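Section 4. Washing Cotton Bedding and Shirts

This section covers the two cotton programs on the Trillus washer. For wool and silk, go to section 5.

Before you start

1. Check that the water tap is open and the drain hose is hooked in place.
2. Sort the load by color. Dark and pale cottons go in separate loads the first two or three times they are washed.
3. Close zippers and empty all pockets.
4. Turn printed shirts inside out.

CAUTION: Do not wash items that have been treated with solvent, wax remover or cooking oil. They can catch fire later in a dryer, even after a full wash.

T-shirt and sheet

Load the drum one item at a time and leave a hand's width free at the top. Large flat items can wrap around smaller ones, so wash a sheet with at least one other large item where possible. A muted green cotton sheet and a blue T-shirt like these can share a load once both have stopped giving off dye. Put the shirt in last.

Choosing the program

5. Turn the dial to Cotton Daily for shirts and lightly used sheets, or Cotton Full for towels and heavily soiled bedding.
6. Press Spin until the speed you want is lit.
7. Add detergent to drawer 2. Drawer 1 is used only with Prewash.
8. Press Start. The door locks and the display shows the time left.

NOTE: The time may change during the first few minutes while the machine weighs the load.

Cotton Full takes up to 159 minutes. To shorten it, press Quick before you press Start.

When the program ends

9. Wait for the door light to go out. Do not pull on the handle before then.
10. Take the laundry out promptly and shake each piece once.
11. Leave the door and the detergent drawer open so the inside can dry.

If the display shows code 70, the drain filter is blocked. Switch off the machine and clean the filter as shown in section 8. If the code comes back, write down the serial number and call Hubmann service.

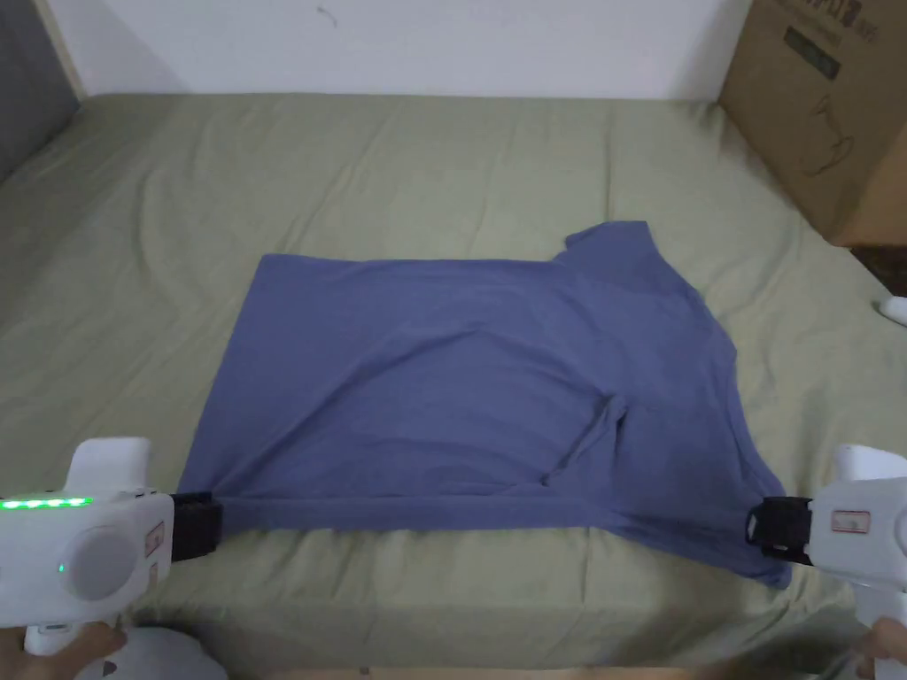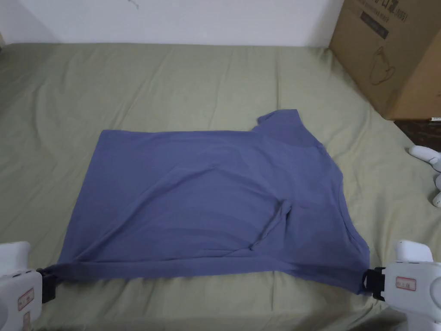
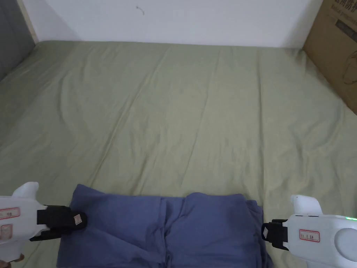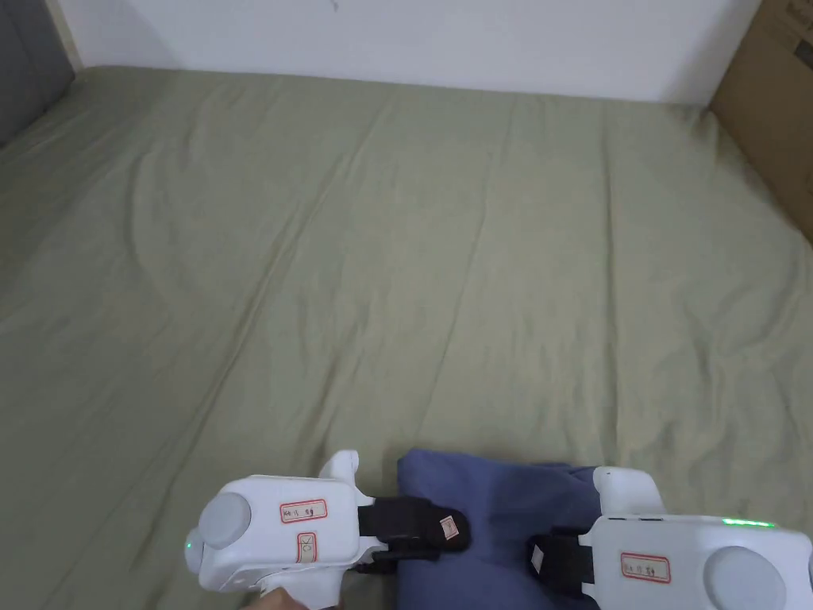 Dry cotton bedding flat or on a line, out of strong sun. Creases like the long diagonal ones in the green sheet come out with a warm iron while the cotton is slightly damp.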